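1 Oct 2025

I finally made it to the open day at the Grustness woodworks in Branamholm, and I loved every minute! It's a two-hour bus ride from Tutitz (change once, and bring a snack), and the doors open at 10. Entry was free, with coffee for 2 euros.

We started in the drying sheds, where the boards wait 44 weeks before anyone touches a saw. The smell in there — I wish I could bottle it. Then came the sorting hall, very loud, and a long talk on glue that I expected to skip and ended up asking three questions about.

My favorite stop was the display on joined tops. I'm a sucker for knots, and I could have stood there until closing.

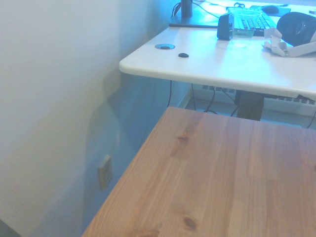
*Narrow strips side by side, pale tan to reddish brown, knots and all.*

Lunch was in the old boiler house. Get the onion soup! The line was long, nearly 120 people, but it moved fast and everybody was chatting.

The offcut sale opens after lunch, and I came home with a bag of 29 little blocks and no plan for them whatsoever. Parking fills up early, so take the bus if you can. The next open day is in September.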